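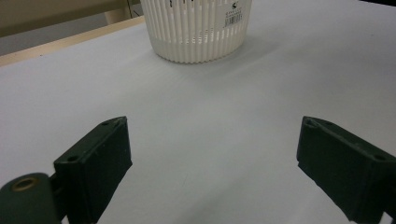 *Kostura Handgreifer an weißem Korb, Strichcode noch dran.*

# Kostura Handgreifer, Klassensatz für Robotik-AGs

Der Kostura ist ein handgeführter Zweifingergreifer für Schülergruppen, die ihrem Roboterarm zeigen wollen, wie man zupackt, bevor sie ihm das Zupacken überlassen. Entwickelt wurde er in der Robotik-AG von Erdal Yüksel, deren Teilnehmer eine bemerkenswerte Begabung dafür haben, Dinge fallen zu lassen. Entsprechend robust ist er geworden.

## Ausführung

- Zwei Finger mit keilförmiger Oberseite, sehr dunkles Grün (auf Fotos und bei Hallenlicht: Schwarz)
- Matte Oberfläche, auf der Kratzer nach einem Halbjahr als Patina durchgehen
- Messingfarbener Ring in der Gelenknabe
- Schraublöcke in den Fingern sind offen zugänglich, Schraubendreher liegt bei
- Öffnungsweite bis zu 100 mm
- Gewicht 737 g ohne Kamerahalter, 858 g mit

## Passt zu

Der Satz ist auf die Übungsaufgaben des Rendusik-Schülerwettbewerbs abgestimmt: Korb anfahren, Rand greifen, anheben, abstellen. Körbe gehören nicht zum Lieferumfang. Gerippte Kunststoffkörbe eignen sich gut, glatte Schüsseln eignen sich für Gruppen mit Humor. Als Unterlage empfehlen wir eine helle, matte Tischplatte.

Für den Katona-Arm gibt es die Finger auch einzeln mit Adapterplatte. Wer noch den alten Prarnwood-Arm im Schrank hat, braucht zusätzlich den Zwischenring und etwas Geduld — der Ring ist lieferbar.

## Bestellung

| Artikel | Nr. |
|---|---|
| Handgreifer, komplett | 809 |
| Fingerpaar, Ersatz | 809-F |
| Adapterplatte Katona | 809-K |
| Zwischenring Prarnwood | 809-P |

Schulen bestellen auf Rechnung. Das Fingerpaar wird erfahrungsgemäß im Mai nachbestellt, kurz vor dem Wettbewerb und meistens mit dem Vermerk „dringend“. Wir packen dann schneller, die Post leider nicht.

Die Montageanleitung hat die AG selbst geschrieben. Schritt vier und fünf bitte vertauschen, die Korrektur kommt mit der nächsten Auflage.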